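Moving dispatchers to exception review on the Kodora delivery carts

At Kullora, dispatchers used to watch every cart for its full run. Under the new setup, the cart drives itself and a person handles only the stops it cannot clear. The steps below cover the change for one shift.

Before you start
You need supervisor rights in Kodora and 2 trained reviewers per shift. Lejla Gashi keeps the training list.

1. Open Shift Setup and change the mode from Watch to Review.
2. Set the wait limit to 100 seconds. A cart stopped longer than that enters the queue.
3. Assign each reviewer a queue. Do not share one queue between two people.
4. Run 3 practice cases per reviewer in the simulator. 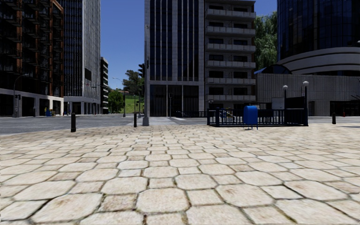
Practice cases are graded on the reason code, so reviewers should write the note before choosing a code. The note must name fixed objects the cart can be routed around. For the plaza case, a usable note lists the bollards along the far edge of the paving, the signal pole and the blue mailbox near the railing. "Street clutter" will be returned.

5. Log off the old Watch screens. Former watchers move to loading or review, as agreed with Zlatko Vidmar in April.

If the queue holds more than 3 carts, call the shift lead. Do not switch back to Watch in mid-shift; open cases are lost.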